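Towel Folder / Office Linen Assistant (part-time)
Sancombe Shared Offices
Posted 1/16/18

Somebody has to fold the towels. Since November that somebody has been whoever lost the argument, and the results look like it. We would like to pay a person to do it properly.

Sancombe rents desks by the day and by the month. We also have showers, a small gym and tenants who bike to work in all weather, so we get through 195 towels in a normal week. The laundry firm, Pinheiro, brings them back clean and in a heap. What happens next is the job.

What you will do
Fold hand and bath towels to our pattern: long sides in, then in half, then in half again, edges to the back. A bundle should be a rectangle. We have grown tired of the other shapes.
Work at whichever desk is free on the open floor. There is no folding table. We asked.
Close the cable flaps before you spread anything out – terry loops catch on the hinges.
Set aside anything frayed, stained or shedding white lint on the dark ones.
Restock the shower shelves and leave the desk as you found it, or better.

Who we want
You are patient, reasonably tidy and able to stand for a couple of hours. You can fold next to a person on a conference call without sighing. Experience in a hotel, spa or large family is welcome. A degree is fine too, but it won't come up.

Hours and pay
5 mornings a week, $195 a week, paid through Butance. You get free coffee and a locker. After your first 1000 towels there is a bonus of $35, which we admit is not life-changing.

How to apply
Leave a short note at the Sancombe front desk or apply through our page on Curkico. Please skip the cover letter about your passion for textiles. The trial is paid and lasts 35 minutes, and we supply the towels.

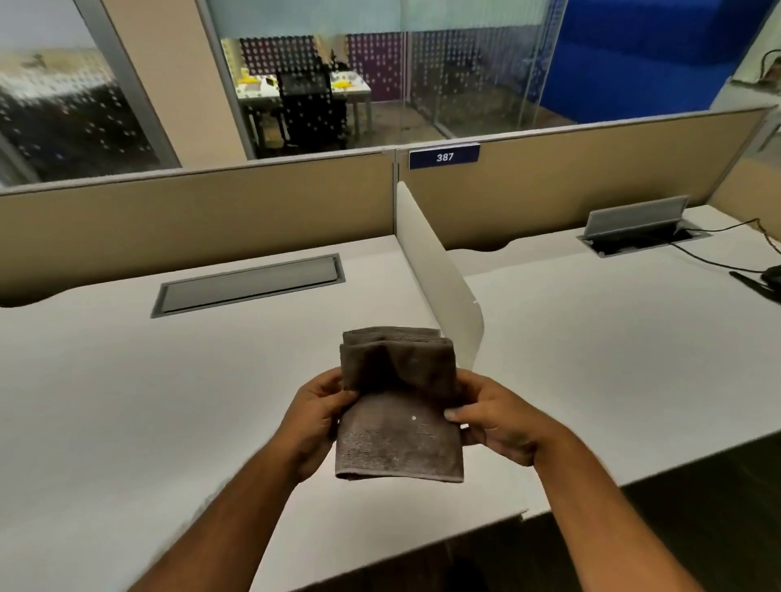 If you can't make mornings, say so in your note. We may need a second person for late afternoons, when the gym crowd comes through and the shelves are empty again.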